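PRESS RELEASE
For immediate use
Clurach, September 2019

Rordale publishes free guide to opening, pouring and resealing drinks bottles

Rordale, the household goods testing firm based in Clurach, has published a free guide to the small plastic drinks bottle and its screw cap. The guide is called The Bottle and the Cap. It is written for people who find bottles hard to open, for those who look after them, and for anyone who buys drinks for a canteen, a day centre or a staff kitchen.

The guide covers bottles of the size most people buy with their lunch. Cold tea, juice, squash and still water are all included. Fizzy drinks have been left for a later edition, as their caps are made tighter and the advice on opening them is different.

The work was done under Vandident, the name Rordale gives to its programme of plain-language guides on everyday packaging. Earlier titles in the programme dealt with jar lids and with the film on ready meals. Both are still in print and can be ordered with the new guide.

What the guide covers

The Bottle and the Cap has four parts: choosing a bottle, opening it, pouring from it, and closing it again.

The first part looks at what to check in the shop. Readers are asked to feel the cap before they buy. A tall cap with deep ridges gives the fingers more to hold than a shallow one, and a bottle with some shape to its sides is easier to keep still than one that is perfectly smooth. Thin bottles use less plastic, but they can give way under a firm hand and push the drink up and out as soon as the cap comes free. The guide suggests holding a thin bottle higher up, near the shoulder, where the shape makes it stiffer.

The second part is the longest. It deals with the band that joins the cap to the ring underneath, and with the force needed to break it. Most of the people who wrote to Rordale about bottles said that this first turn was the hard part and that the rest gave them no trouble. The guide sets out several ways to manage it:

Stand the bottle on a table or worktop at waist height. Do not try to open it in the air or on your lap.

Put a damp cloth or a rubber mat under it if the surface is slippery.

Hold the bottle with your stronger hand and turn the cap with the other, then try the opposite way. Many people have only ever tried one.

Turn slowly until the band breaks, then stop. Take a fresh hold before you unscrew the cap the rest of the way.

Wear a rubber glove on the hand that turns the cap, or lay a thick rubber band round it.

The ring stays on the neck once the cap is off. Readers sometimes ask whether it should be cut away before drinking or recycling. The guide's advice is to leave it where it is.
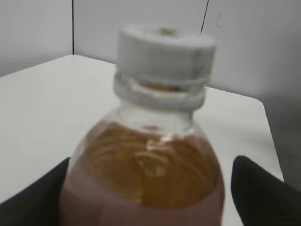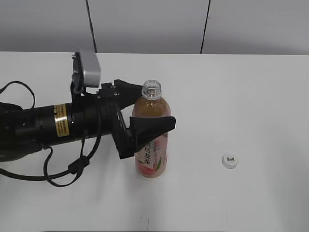

Tea in a plastic bottle on a white tabletop: with its white screw cap in place (first picture) and with the cap removed (second picture).

The third part is about pouring. A bottle filled close to the shoulder will slop if it is tipped quickly, and the narrow neck makes the drink come out in gulps. Tilting the bottle gently and keeping the mouth of it just above the rim of the cup lets air in as the tea or juice goes out. The guide recommends a wide mug over a tall glass for anyone with an unsteady hand. It also recommends pouring half the bottle at a time and putting the cap back on in between.

There is a page on where to put the cap. This came from the staff of a day centre in Clurach, who asked for it. Caps left on the table roll off, get swept up with the napkins or end up on the wrong bottle. The page suggests a saucer, set down in the same place each time.

The last part deals with closing the bottle and keeping what is left. Caps often go on crooked. The guide's advice is to set the cap on the neck and turn it backwards until it drops slightly, then turn it forwards until it stops. It should not need force. Opened tea and juice should go in the fridge, standing up, and readers should follow the label on how long it will keep.

How the guide was put together

Rordale began with letters. The firm has asked the public about packaging in its yearly newsletter for a long time, and roughly 1000 replies on bottles had been kept on file. These were read through again and sorted by subject.

The firm then bought 40 kinds of bottled drink from shops in and near Clurach, all in the small size. Each one was opened, poured, closed and opened again on a plain table in the test room. The same steps were repeated by people with weak grip, people with one working hand and people who said they had no difficulty at all. Their remarks were written down as they made them, and many appear in the margins of the guide in their own words.

One thing the work changed was the order of the chapters. The first draft opened with tools. People in the test room reached for the gadgets last, and several said they owned one that lived at the back of a drawer. Tools now come at the end of the second part — two pages, with drawings — and the guide begins with the table, the cloth and the hands.

The guide does not give marks to brands or name the drinks used. Makers change their bottles often, and a table of results would soon be out of date. Rordale has written separately to makers whose caps were found very hard to open.

The text was checked by Ásgeirsdóttir, a packaging advice practice that has worked with Rordale on the Vandident guides from the start. Ásgeirsdóttir also drew up the short list of terms at the back, which explains words such as shoulder, neck, thread and tamper-evident ring. These are printed on a fold-out page so that they can be kept in view while reading.

A spokesperson for Rordale said: "A bottle of tea is a small thing to buy and people feel silly asking for help with it. We had letters from readers who had stopped buying bottles altogether and others who opened them with their teeth, which we would ask them not to do. Most of what is in the guide costs nothing to try."

The spokesperson added: "We would like canteens to read the section on tables. If the only place to open a drink is standing at a till with a tray in the other hand, then it does not matter how good the cap is."

Advice for canteens and day centres

A separate sheet for people who run kitchens and dining rooms comes with every copy. It asks them to keep a clear patch of worktop near the drinks, to have a rubber mat there, and to offer to open bottles at the till without waiting to be asked. Staff are advised to break the band and leave the cap loosely on so that the customer can carry the drink to a table without spilling it.

The sheet also has a note on recycling. Bottles should be emptied into a sink first. Rules about caps differ from place to place, and readers should check with their own council whether to leave them on.

Getting a copy

The Bottle and the Cap is free. A first batch of 100 large-print copies is ready now and will go to libraries and day centres that asked for them in August. Standard copies can be ordered by post or picked up from the front desk at Rordale in Clurach during office hours. Day centres and canteens can ask for a box.

An audio version is being recorded and will be sent to anyone who requests it, on disc or by email.

Rordale would like to hear from readers who try the advice, and in particular from those it does not work for. Comments received will be used in the next edition, together with the planned chapter on fizzy drinks.

ENDS

Notes for editors

Rordale tests household goods and packaging and publishes advice for the public. It is based in Clurach.

Vandident is Rordale's programme of plain-language guides. Titles so far cover jar lids, film lids and now drinks bottles.

Review copies of the guide are available from the Rordale press desk. Please say whether standard or large print is wanted.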